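PEARCE HOUSE GUEST LODGINGS ASSOCIATION
Minutes of the Regular Meeting of Members
Date: 4/26/23
Presiding: Chelsea Bramwell
Recording: Amber Hulme

1. Opening

The meeting was called to order in the ground floor reading room. A quorum was present. The agenda was accepted with one change, the item on parking being moved ahead of the item on room supplies at the request of the members from the Arno Street house.

2. Minutes of the previous meeting

The minutes were approved as circulated, with a correction to the spelling of Kovano in item 6.

3. Parking

Ms. Bramwell reported that the city has renewed the permit for the side lot on the existing terms. The lot has 24 spaces. Members were reminded that guests staying longer than one week must display the yellow card and that cards from last year are no longer valid. A member asked whether trailers may be left overnight. The chair replied that the permit does not allow it. No motion was made.

4. Room supplies and linens

Ms. Hulme presented the results of the linen count. The association holds 157 bath towels fit for use across the three houses. A further number were set aside as worn and will be cut up for cleaning. The Trateo house has the greatest shortage, and guests there have had to ask at the desk for a second towel.

Two offers were received for replacements. The offer from Kovano is for 100 bath towels, delivered in one lot, with payment due on delivery. The second offer was lower per piece but did not include delivery and could not be held past the end of the month.
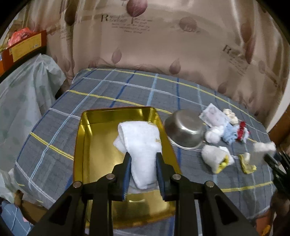 Discussion followed on whether bath towels and hand towels should be bought together. Several members felt that hand towels wear out faster and should be ordered every year. Others preferred to wait until the laundry contract is settled, as the present laundry charges by the piece and a new one may charge by weight.

Motion: to accept the Kovano offer for bath towels, at a cost not to exceed $2000, and to hold the matter of hand towels until the August meeting. Moved, seconded and carried, with one member abstaining.

It was further agreed that each house will keep its own linen book and that the books will be brought to the August meeting. Entries should show items received, items sent out and items withdrawn. The format used at the Arno Street house was found suitable and copies will be sent to the other two.

5. Laundry contract

The present contract ends in August. Ms. Bramwell will ask for written terms from at least two other laundries, including pickup times. Members asked that early morning pickup be avoided at the Trateo house, where the service door is below the guest bedrooms.

6. Heating at Pearce House

The boiler was inspected and passed. The inspector advised replacing the valve on the second floor before the next heating season. The chair was authorized to obtain a price. The radiator in room 4 remains shut off, and the room will be let at the reduced rate until it is repaired.

7. Other business

The lost property shelf is full. Items left unclaimed after 60 days will be given away, in keeping with the house rules.

A member asked that the notice about quiet hours be printed in larger type. Ms. Hulme will see to it.

8. Adjournment

There being no further business, the meeting was adjourned. The next regular meeting will be held in August, on a date to be announced by letter.

Respectfully submitted,
Amber Hulme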